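3.2 Setting the table: where people think the cups belong

The second part of our study of small-kitchen habits was about the drinks corner, that little patch of counter where the cups, the board and something to slice all end up living together. We love this corner. It is used many times a day, almost every household has its own rules for it, and people are delighted to explain those rules once they are asked!

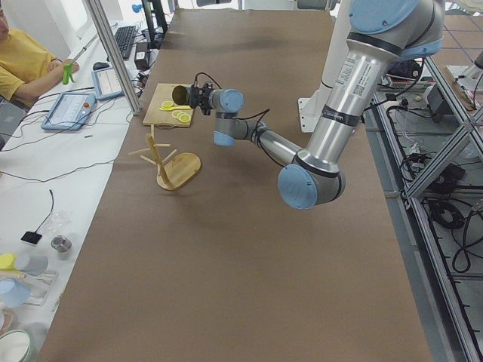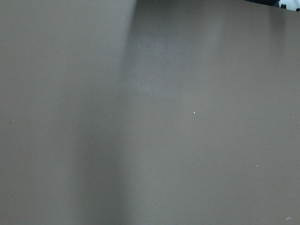
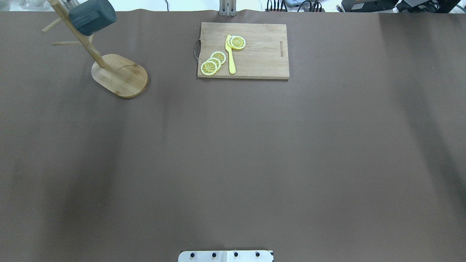
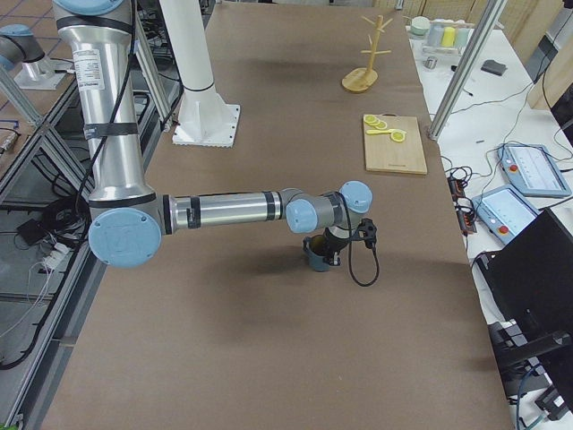

Figure 4. Views from the drinks-corner setup.

A mug tree is a wonderfully simple piece of furniture, and our main question was how people decide where to stand it when there is a cutting board to share the space with. We gave 30 adults the same small group of things on a plain covered table and asked them to arrange everything as they would at home for making tea with lemon. One person left partway through, so the results below come from 29. Each of them did the task twice, first with the tree bare and then with cups already hanging. The tree in the first picture of Figure 4 stands on the viewer's side of the board, with its pegs empty, and we call this the "tree in front" layout. The last picture has the tree standing toward the far end of the table with the board in front of it and to the right, which we call "tree behind." We had expected the second layout to win easily, as a tall thing at the back leaves the hands free to slice. It did win, with 20 people choosing it in the bare-tree round, but the people who put the tree in front were every bit as sure of themselves, and their reasons were good ones. Several said they reach for the cup before they reach for anything else, so the cup should be nearest.

Once cups were on the pegs, the picture shifted. People began to think about which way the pegs pointed and how far a hanging cup would swing out over the board. Guilan Qin, who ran most of the sessions, started noting every time a participant turned the base without moving it, and this turned out to be the richest thing in our notes. Some turned the tree so that the cups hung away from the lemon. Others wanted a cup right beside the slices (one participant told us that the whole point was to drop the lemon straight in). The dark mug hanging in the third picture, close to a board with its slices fanned out, is near to what this second group had in mind.

The slices had a pull of their own. We had planned to treat them as scenery, and then found that people tidied them with great care, overlapping them, spreading them, or lining them up along the board. Akinyi Mwaipopo and Shabani Magesa sorted the written comments, 1571 words in all, and lemon came up more often than cups did. Tidying the slices was usually the last thing done before a participant stepped back and said the table was ready. We did not ask for this, and we would very much like to see whether it holds for other foods.

Two limits should be kept in mind. Our table had no sink and no kettle, and both surely matter for where a mug tree ends up in a real kitchen. We also used a single style of tree, so we cannot say how a wall rack or a row of hooks would compare. A follow-up in home kitchens is planned for October, with Deok-su Moon leading the visits.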